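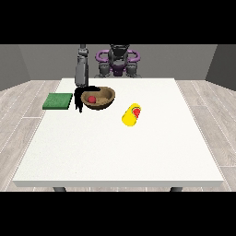
Tabletop task in the simulator: green pad, bowl with the red ball in it, yellow can on its side.

What should we write down before we share simulated robot trials?
Posted in Robotics and Automation, 11/21/23
Posted by: Arico

Hello all! Our little evening group in Udusbridge has got its first proper table task going in simulation and I'm so pleased with it. The arm works from the far side of the table, and we score each trial on whether the ball ends up on the green pad.

Another group wants to swap results with us in December and I'd love to do it well. We have 1,000 trials saved, and 203 of those are marked as failed. Trouble is, three of us did the marking and I don't think we all meant the same thing by "failed". Is there a standard we ought to follow, or a set of house rules that works? Also, do safety rules come into it at all when there's no real arm?

Madach
Lovely project! I'd sort out the marking first. Write one sentence that says what success is, and make it something you could check with a ruler and a clock. Ours reads: "The ball is on the pad, the gripper is open and clear of it, and nothing moves for two seconds." Then go back over every trial with that sentence in front of you, passes as well as failures (I'd bet a few of the passes are wrong too).

After that, these are the things I'd want from any group sending me results:

The simulator version and every setting you changed, friction and time step above all.
The random seed for each trial.
Where each object started, and how far it was allowed to vary.
The time limit.
What happens if the arm knocks something it wasn't meant to touch. With a can lying on its side on the same table as the bowl, you need a rule for it. We count any knock as a failure and note it separately.

Keep the failed trials in what you share! They're the most useful part by miles, and a success rate means very little without them. And please don't alter the rule once you've seen the scores. If it really needs changing, give it a new version number and mark the whole lot again. We had to do that with 2,000 trials and it was a slog, but I trust those numbers now.

Udus_Nkosi
just use a spreadsheet, one row per trial, don't overthink it. and get two people to mark the same batch without talking, you'll soon see where you disagree

Madach
Yes to the double marking, great shout. I forgot the safety bit: ISO 10218 is the one for industrial robots, and it's about real machines, so a simulation on its own doesn't need it. I'd still put speed and force limits in now and keep them in the same settings file. Anyone moving to a real arm later will need a proper risk assessment of their own, and a good simulated score doesn't count towards it.

Arico
Thank you both, this is brilliant! Knocking the can never even came up when we did the marking. Off to write our one sentence, and I'll post it here for you to pick holes in.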